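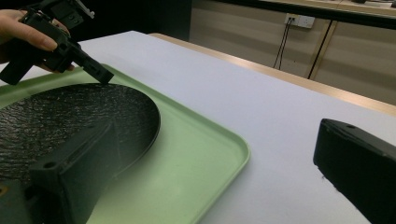 Plates and trays, second batch

22 January 2020

Finished another batch of demonstrations for Bulden. The task is the black plate and the green tray. I hold one gripper in each hand and do by hand what the arms are supposed to do later. 488 episodes are saved so far, counting the June ones, which I may still throw out.

The plate is harder than the bowls were. It's round with a low rim, and when it sits flat in the tray there is not much for a jaw to get hold of. What I settled on is to steady the tray with one gripper and bring the other in low from the side, so one finger slides under the rim. Coming straight down from above looks natural but the jaws skid on the textured surface. I kept a few of those tries in a separate folder and left them out of the training set.

I record in sets of 40, then stop. By the end of a set my index finger is sore and I start rushing, and rushed episodes all look alike. The early sets from June have this problem. In most of them the tray is parked in the same spot and I take the same path to it every time. The model trained on those did fine until I moved the tray over by a hand's width.

So now I shift the tray before every episode, and turn it a bit every second or third one. The plate goes in off center more often than centered. I also let the grippers wait at different heights before I start. It makes the session slower – a set takes most of an hour – but I'd sooner have fewer episodes that differ.

Two things still bother me. The plate is shiny in places and the highlights move around when I lean over the table, and I don't know yet if that matters. The other is the black jaws against the black plate. When they overlap in the view I have trouble finding the edge myself while labeling.

Skositov has a lighter plate I can try. I'll do two sets with it before changing anything else, then start a training run overnight and compare. After that it's cups, with the Laxdal tray if it fits on the table.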